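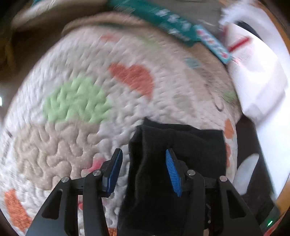 Black sock on a quilted blanket

Clinical trial questions I get asked all the time

I'm Zulmira Leitão, and I've been a study coordinator at the Drelten clinic for 11 years. These are the questions that land in my inbox most weeks, answered the way I'd answer them on the phone. Last updated August 2021.

Do I have to stop seeing my own doctor?

Please don't! We look after the study part and your doctor looks after the rest of you. With your okay, I'll send them a letter saying you've joined, so they don't prescribe something that clashes with the trial medicine.

What's the difference between phase 2 and phase 3?

By phase 2 a drug has normally been through early safety testing, and we're looking at whether it seems to help and what dose makes sense. Phase 3 is bigger and usually compares it with a placebo or the treatment people already get. Most of what we run here is phase 3, so that's what I know best.

Will I get the placebo?

Maybe. I don't get to pick and neither does Dr. Correia (people do ask him, very nicely). A computer assigns it, and in a blinded study we won't know which one you're on either. If there's an emergency and a doctor needs to know, there's a way to find out fast.

How old do I have to be?

At least 18 for everything we have open right now. Each study has its own upper limit, or none at all, so call me before you rule yourself out.
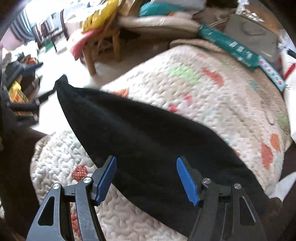
Can I quit halfway through?

Yes, any time, and you don't owe me a reason. I'll probably ask you to come in for one last safety visit and hand back any leftover pills - that's it. Your regular care here stays the same.

Does it cost me anything?

The study drug and the study visits are free. We pay back parking and bus fare too, but keep your receipts! Siriporn Somboon at the front desk handles those, and she can't do much with "I think it was the blue garage."

I missed a dose. Am I in trouble?

Not at all. Write it in your diary with the date and call us before you double up on anything. I'd much rather hear about a missed pill than find a perfect diary and a bottle that doesn't match it.

Will I find out the results?

Eventually, though it's slow. Our last big study wrapped up in January and we're still waiting for the summary. When a plain-language version comes in, I mail it to everyone who took part, so tell me if you move.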